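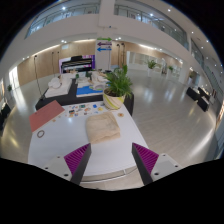

Subject: Re: [handheld-grippers] Trarnton kit, first impressions?
Date: March 3, 2023

Hi all,

I promised a report once we'd had the Trarnton hand-held kit for more than an afternoon, and we've now put a good many hours on it, so here goes. Short version: I like it a lot! Longer version below, including the parts I'd change.

We have it on a review loan through Sidcombe. They sent one gripper with the camera fitted, 2 sets of finger pads, a charger and a printed quick-start sheet. Getting from the case to a first usable recording took us most of a morning, and a chunk of that was me reading the calibration page in the wrong order (do the finger markers before you touch the exposure settings, it saves a redo).

The thing I keep telling people about is the trigger. On our old Cuypers unit you squeeze and the fingers sort of arrive when they feel like it. On this one the travel is light and even, and you can stop halfway and hold there without your hand shaking. For cloth that's huge. We've been working almost entirely on soft stuff – a beige cloth on a white table, with small clutter left lying nearby – and the ribbed pads will take hold of a single edge if you come in low and slow. Come in steep and you get a fistful, same as with any gripper I've used.

Pads: the magenta ones are softer than they look. Ours have picked up some lint, and a strip of tape cleans them fine. I would still like to see what they're like after another few months. The color is handy too, by the way. In playback you can find the fingertips at once, even against a busy background.

The wide lens is the other big plus. You get the whole table, the plant on the corner, the room behind it, the signpost, everything. We've been recording in a big open hall with a shiny floor and a ceiling full of little lights, which I expected to be a headache, and the exposure has coped better than I thought it would. The worst spot is the reflections on the floor, and a small tilt of the wrist gets you out of those. White table under bright lights plus a pale cloth is still hard. You lose some of the texture in the folds if you leave exposure on auto, so lock it.

Things I'd change:

The grip is sized for a bigger hand than mine. After a long stretch I feel it at the base of the thumb.

The software names every clip with a long string of digits and you can't add a label until it's copied over. We had 200 clips from one stretch of work and sorting them was no fun at all. A simple label button would do it.

The charger light is the same green for charging and charged. Come on.
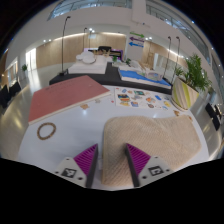
Frans Segers wrote:

We are choosing between this and the Jurnwood for a folding and tidying project, and I have only had the Jurnwood in my hands. My worry is the markers on the fingers. On the Jurnwood they are small, and once the fabric rides up over them the opening width jumps around and the clip is useless to us. Does the Trarnton have the same trouble? Also, is the battery figure on the sales page believable, and does anyone know if the pads can be bought separately? We would be recording 2000 clips by June, so I expect to go through a few sets.

Hi Frans! Good questions, I'll take them in order.

Markers: there's one square marker on each finger, low down on the face, and with flat cloth they stay clear of the fabric nearly all the time. Where it does go wrong is when you scoop from underneath and the cloth flops back toward your hand. We lost a few clips that way early on. Pinching from the side cured most of it for us. When a marker does drop out, the software flags the stretch in yellow on the timeline, so at least you can cut it and keep the rest.

Battery: I haven't timed it properly, so take this as a feeling. We start in the morning with a full charge and have needed to plug in over lunch on heavy days. I wouldn't plan 8 hours on one battery. Get the spare.

Pads: yes, Sidcombe will sell them as pairs. I'd ask them for a price on a larger lot. Changing a pad is quick, but the screws are tiny, so do it over a tray.

For folding I'd pick this over our Cuypers without thinking twice. I can't compare with the Jurnwood, never having held one – if somebody here has used both on towels or knits, please jump in. I'd especially like to know how the two compare for weight.

We have the loan for a while yet, so if there's something you want tried, send me the item and the motion and I'll record a few clips. Small flat things are next on my list (stickers, a bracelet, that sort of thing). I've had a quick go at the bracelet and the beads want to roll away from the pads, so I need some practice first.

Frans, I can put a handful of raw clips on the list server for you, including a couple of the bad ones with the marker covered. Let me know which format you can open.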